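23 January 2021
By Jouko Manninen

Guvside Youth Basketball is looking for two assistant coaches for its high school age teams. The season starts in March and practices are held at the Barrios gym, three evenings a week.

You will run shooting and passing drills, keep the scorebook at home games and ride the bus to away games. Playing experience at high school level or above is required. Coaching experience helps but we can train you. Pay is $260 a month.

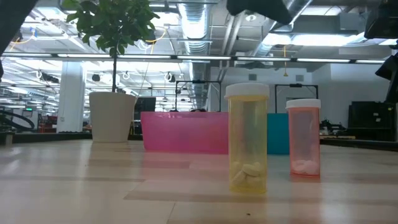
Last year's assistants said the bus rides were the longest part of the job and that anyone applying should be ready for late nights after away games.

To apply, leave a letter and two references at the gym office.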